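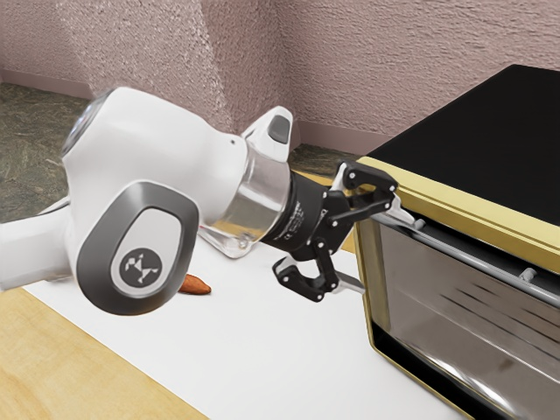
Success rates in simulation are reported too early

A success rate for a manipulation policy in simulation is normally given as a single percentage. My argument is that this number should come last in a paper, after the authors have shown how much of it belongs to the simulator. At present it comes first, often in the abstract, and the rest is left to an appendix or left out.

Take appliance doors, which have become a standard test. The Jatow kitchen suite renders an arm with a parallel-jaw gripper, a worktop and a toaster oven, and scores a policy on whether the door ends up open past a set angle. Rendering is good enough now that reflections in the glass and on bare metal look plausible. It is easy to slide from there to the belief that the contact is plausible too. The two are computed by separate code with separate approximations, and improving one does nothing for the other.

Contact is where door tasks are decided. A handle bar on two standoffs leaves a narrow gap behind it. Whether a finger can enter that gap depends on the collision geometry, and collision geometry is rarely the mesh that gets drawn. In many asset sets the bar and its standoffs are wrapped in one convex hull, which fills the gap completely. A policy trained on such an asset learns to pinch the bar from outside, or to drag it by friction. It can't learn to hook it, though hooking is what most people do with their own ovens.

We ran into this while repeating the Narville door baseline. The original report gives a success rate over 1151 episodes, and with the released assets we obtained a figure close enough to raise no concern. We then replaced the hull on the handle with a decomposition that kept the gap open, changed nothing else, and repeated the evaluation. Success fell by 25 percentage points. The policy had been relying on a surface that was never drawn. When we went through 123 of the new failures by hand, the commonest pattern was a fingertip passing behind the bar and catching on a standoff, a contact that the old geometry did not permit.

This is no criticism of the Narville authors, who released everything needed to find the problem. Several other groups have not.

A second source of inflated numbers is the hinge. Joint friction and damping are usually set by whoever built the asset, at values that make the door move pleasantly when dragged with a mouse. Spring-loaded doors are modelled as free ones. At Salholm we measured hinge torque on a handful of kitchen appliances in August, and the spread between them was far wider than the randomisation range in any configuration file we had been using. Randomising over a range is only useful if the true value falls inside it.

The usual defence is that simulation is for ranking methods, and that absolute numbers don't matter so long as the order is kept. I would accept this if the order were kept. In our runs it was not: the Pillay method, second on the original assets, came first on the corrected ones. It uses a compliant approach phase and tolerates an unexpected touch. On the old assets this only cost it time, and over 30 of its episodes there had been scored as failures for exceeding the step limit.

What I would ask for is modest. Papers should state how the collision geometry for each handled part was made, and show it beside the visual mesh. They should give the hinge parameters and say where they came from. They should report the success rate under at least one alternative geometry, even a crude one. The evaluation costs a few hours of compute - less than most of us spend choosing colours for the bar chart.

Reviewers could ask for the same. A missing collision figure ought to be treated like a missing error bar.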